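Open Day

Mabli Nicholas had been told to arrive early, and she did, which meant standing in the car park at Trendetell for most of an hour with a tin of shortbread under her arm. The tin was for Oluwatosin Akpan, who had been her lodger for two years and now worked in Unit 16. He had written the invitation himself, on the back of a proper printed one. It said November 2022 on the front and "please come, there will be tea" on the back.

When the doors opened she went in behind a family with a pushchair. A young woman at the desk gave her a sticker to write her name on. The pen was nearly dry and she had to go over the M again.

"Are you with a school?" the young woman asked.

"I'm with Tosin," said Mabli.

She was sent along a corridor that smelled of floor polish. There were posters on the walls with graphs on them. She read one to the end, because it seemed rude not to, and learned that the machines had done 1432 practice goes since January. It did not say how many of them had come off.

Tosin was at the far end of the room in a clean shirt, talking to a tall woman with grey hair. He saw Mabli and waved her to the front, past a row of people who had been there first. She said sorry to each of them.

"This is Torunn Lunde," he said. "She runs the lab. Torunn, this is Mrs Nicholas, who taught me to drive."

"I sat in the car," said Mabli. "He taught himself."

Torunn shook her hand and asked if she would mind being the one to choose. They liked a visitor to choose what the arms did, she said. Otherwise people thought it was all fixed beforehand. Mabli said she didn't mind, though she did a bit. She put the tin down on a chair and went up to the rope.
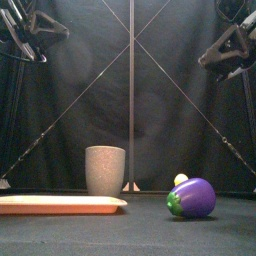

"Anything you like," said Tosin. "Say it the way you'd say it to a person."

Mabli thought of her kitchen, and of what she would ask somebody to do in it.

"Put the aubergine in the tray, please," she said.

A man at the keyboard typed it in. His sticker said Jhair Rivadeneyra in very neat capitals. He typed the please as well, and she was glad about that.

For a while nothing moved. A child asked if it was broken and was told to wait. Then the arm on the right came down, slower than Mabli had expected, and stopped a little way above the toy. It seemed to be making up its mind. The fingers closed on the fat part, slipped, and opened again.

"Is it allowed another go?" she asked.

"As many as it wants," said Torunn.

On the second go it had the aubergine properly. It lifted it and swung inwards, and there it stopped, well short of the tray. Mabli looked at Tosin. He had his arms folded tight and was watching the other arm, the left one, which had started to come down to meet it. She had seen him stand like that in her hall, the morning he was waiting for a letter from Jusano about a job. They had turned him down. He had gone upstairs and cleaned the bathroom.

The left arm took hold of the green end. The right arm let go. The aubergine hung there, tipped to one side, and then it was carried across and put down in the orange tray with a small knock.

People clapped. The child with the pushchair family wanted to know if it could do the ball next, and Jhair said it could try.

"We didn't tell it to pass it over," Tosin said to Mabli, quite low. "It's only done that since last week."

"Well, it couldn't reach," said Mabli. "I'd have done the same."

He laughed at that, and his arms came undone.

They had tea at a long table by the window. Torunn's assistant, Yaneth Mamani, cut up a lemon cake and asked Mabli what she would want such a machine to do at home. Mabli said she would like it to get the big pan down from the top cupboard, and to put it back. Yaneth wrote this in a notebook. There were a lot of other answers on the page already, and Mabli could read one upside down. It said "find my glasses".

The shortbread went round as well. Jhair had three pieces and asked if there was ginger in it.

At four Tosin walked her to the stop for the 106. It was getting dark and the lights were on in the other units. He told her the lab had money until the summer and that after that he didn't know. She told him the boiler had been mended and the back bedroom was still empty, apart from the ironing board.

"I'm not hinting," she said.

"I know."

The bus came. She found a seat on the left side, and when they had gone past the roundabout she noticed she still had the sticker on her coat. She took it off, folded it over and put it in her purse with the ticket.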